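Notebook entry, November, 2:20 p.m.
Hinge and lid inspection, small laptops, Wirkness loan stock
Entered by Bianca Lungu; copy to Florin Neagu

The netbook was placed on the pine table for the open-lid part of the inspection. Power remained off throughout. The inventory card gives its weight without charger as 1,307 g. Lucian Cozma is to confirm the figure on the bench scale before the card is signed.

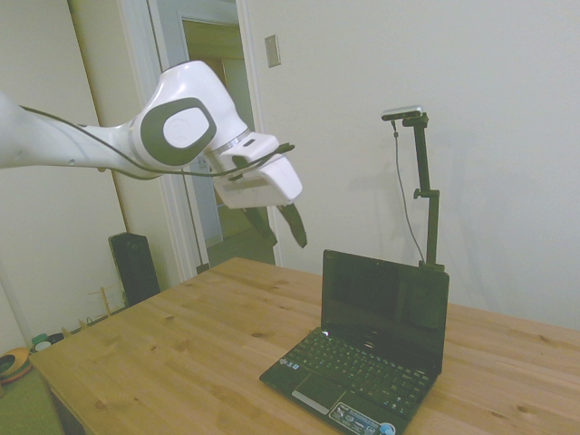
Netbook, lid open, screen off. Stickers at the corner of the palm rest.

The stickers are to stay in place until Fiorella Sanna has checked them against the old loan register. Residue is to be removed with the Dramar wipes only. The stronger solvent marked the palm rest of an earlier unit and is withdrawn from use on plastics.

The closed-lid check follows the same sheet: lid seating, gap at the front edge, surface marks. Glossy lids are to be viewed from a low angle, as fine scratches do not show from above.
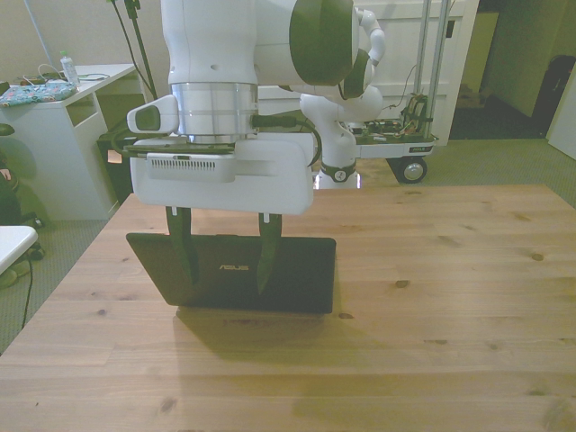

Lid marks are recorded on the sheet by position, measured from the hinge side. Units passed for loan receive a new card valid for 365 days. The store has 200 blank cards remaining, and a further 300 have been requested through Marinescu.

Outstanding: replacement rubber feet, size to be confirmed. B. Vlad holds the key to the parts drawer until Thursday's stock check is rescheduled.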